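Stories > Short Fiction > Ellden Reader

We use cookies to remember your reading preferences. Accept / Manage settings

The Langlois Room

My aunt left me the flower shop in August, along with 18 vases and a telephone number for a supplier called Uvora. She had stopped selling fresh flowers the year before she died. The cooler was unplugged and she kept her tax papers in it.

The first order I took was for the Langlois Hotel. They wanted something blue for the breakfast room. The woman on the phone said the old ones had faded and guests had started to mention it. I said I could have them ready by 2 in the afternoon.

I didn't know how to arrange anything. I cleared off the worktable, wiped it down and put out the hydrangeas. My aunt had always laid flowers flat before she stood them up. As a girl I thought she was letting them rest.

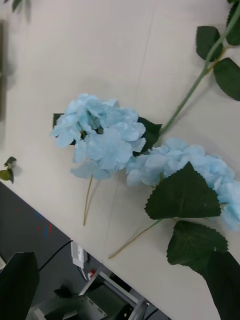

I moved one so its leaves came free of the other, then moved it back. It had looked better before. I tried to remember what she did next and all I could remember was her radio, an old Emo with a coat hanger for an antenna, and how she would turn it down when she was deciding something.

The radio was still on the shelf. I switched it on and got a man reading crop prices. I let him read.

After a while I picked out a gray vase, put the stems in and turned it toward the window. It leaned. I took everything out, dropped a handful of gravel in the bottom and tried again. It stood up straight -- not beautiful, but straight.

I drove it over to the hotel on the passenger seat with the belt across it. The breakfast room was smaller than I had pictured, with one long table and a sideboard. The woman set the vase on the sideboard and stepped back.

"Your aunt used to charge us 50," she said.

I had been planning to ask for 21. I told her that fifty was fine.

She went to get the checkbook. While she was gone I bent down and smelled the flowers, which was foolish. They smelled like the inside of the shop.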